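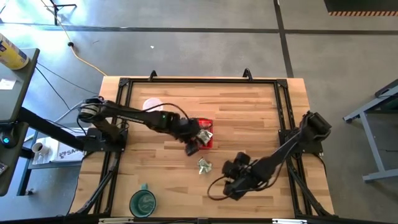 Tredholm Youth Football — Progress Report to Thiele

25/01/2018

Quick update on where the sponsorship money is going. Full accounts to follow with the June report.

Teams

All seven age groups now playing in the new kit. Under-10s had to wait, wrong sizes came from Estard the first time and the replacements got held up over the holidays. Sorted now. Thiele logo on the front of every shirt, Balinano on the sleeve as agreed. Goalkeeper tops still missing the sleeve badge, Estard are redoing them at no charge.

440 players registered, girls' section growing fastest. We had to close the waiting list for the under-8s until we find another coach.

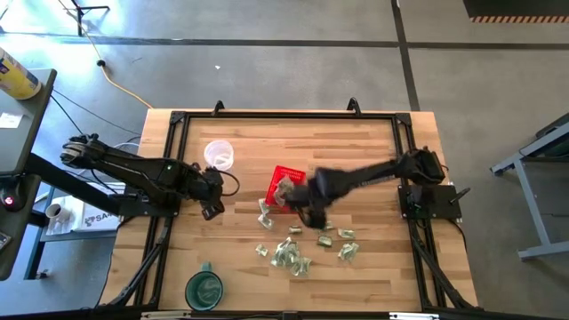
Pitchside boards

Both boards are up on the main field, one by the clubhouse and one behind the far goal. The far one came loose in the wind before Christmas and has been refixed with longer bolts. The artwork is the old version of your logo — please send the new file if you want it changed before spring. The printer needs it as a PDF, last one you sent was too small to blow up.

Floodlights

Behind schedule. Permit came through later than we hoped and the ground has been too soft for the digger. Contractor now says early spring. Deposit paid, no change to the price. Until then the older teams train at the school on Balinano Road, 90 minutes a session, and we are paying the hall fee out of the travel budget. Will need to talk about topping that up.

Home games

Over 700 people at the holiday tournament, which was our best gate yet. Parking was a mess. We've asked the church next door about using there lot for the spring cup and are waiting to hear.

Still to do

Coach training — two places booked, a third if money allows
New nets for the small goals
Sponsor page on the website, half done, your link works but the logo shows up stretched
Date for your staff visit, any home game from March on is fine with us

Receipts for kit and boards are in the mail. Floodlight deposit recepit to come seperately.
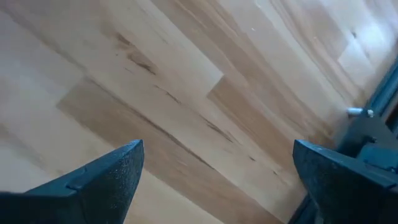

Wood floor, close up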